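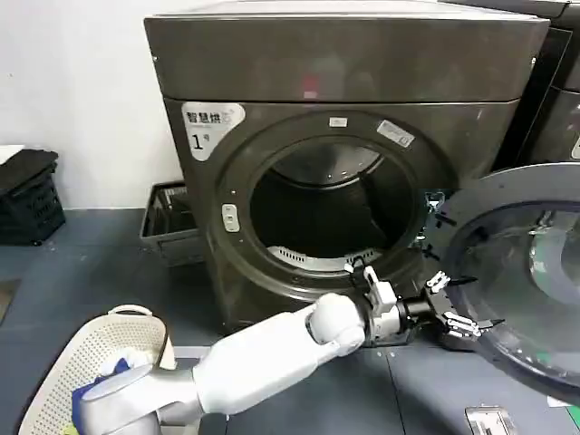
Caldeira Community Credit Union – Small Business and Trades Lending

Posted in: Member Stories, From the Lending Desk

Growing Without Losing the Workshop

When Triin Kivi first wrote to our office, she attached two years of bank statements, a hand-drawn floor plan and a note asking whether a furniture restorer could be considered a business "in the usual sense". She could, and she has been a member of the small business program ever since. I have looked after her file from the beginning, and with her permission I am using this month's post to set out how her second round of borrowing was arranged. Several members in the trades have asked for an account of this kind.

Ms. Kivi repairs and refinishes chairs, cabinets and the occasional church pew from a rented unit behind the old grain office. Before that she spent nine years as a purchasing clerk for a school board, and it shows. Her records are kept in a ledger with a separate page for every job, including the hours she chose not to bill. In her first full year she completed 224 jobs. In the second she completed 252, and by September she was turning down work.

The difficulty was space. The unit has one door wide enough for a dining table, and finished pieces were waiting in the same room where others were being sanded. Ms. Kivi proposed to lease the adjoining unit and use it only for finishing and pickup. The landlord was willing, provided that she paid for the partition wall and the ventilation herself.

Her first application to us was for a single term loan to cover everything, including three months of rent. We did not decline it, but we did ask her to come in and go through it again. Borrowing over five years to pay for a cost that is gone in three months is seldom a good arrangement for the member. My colleague Justinas Juška, who reviews most of our leasehold files, suggested that the request be divided. The wall and the ventilation went into a term loan. The rent and the first order of finishing supplies went onto an operating line of credit, to be drawn only when needed and paid down as invoices came in.

The term loan was repaid on a monthly schedule from the outset. The line of credit was used twice. The largest balance it carried was $2,431, in the month when a restaurant order was delivered and the cheque was slow to follow. Ms. Kivi has since begun asking for a deposit on any order of more than four pieces, a change she made without any prompting from us.

There was one point on which she and I did not agree. I had recommended that she hire part-time help as soon as the second unit opened. She preferred to wait, on the grounds that she did not yet know how the work would flow between the two rooms. She waited 16 weeks and then took on Marjatta Kettunen, a retired upholsterer, for two mornings a week. The delay cost her some orders. It also meant that she knew precisely which tasks she wished to hand over – seat webbing, chiefly, and the telephone.

Members considering a similar step are asked to bring the following to a first meeting:

Two years of statements, or as many months as the business has operated
A copy of the current lease and any draft of the new one
Written quotes for building work, with taxes shown separately
A list of unpaid invoices and the date each was sent

A formal business plan is welcome but is not required for requests of this size. Applicants who rent should speak to the landlord before speaking to us. We have had files stand idle for weeks while a question about a wall or a vent was passed back and forth.

Appointments with the lending desk may be booked at the front counter or by telephone. Evening appointments are available until 7:00 p.m. by arrangement. Ms. Kivi has asked me to add that she is not accepting pianos.

Eglė Avotiņš
Lending Officer, Small Business and Trades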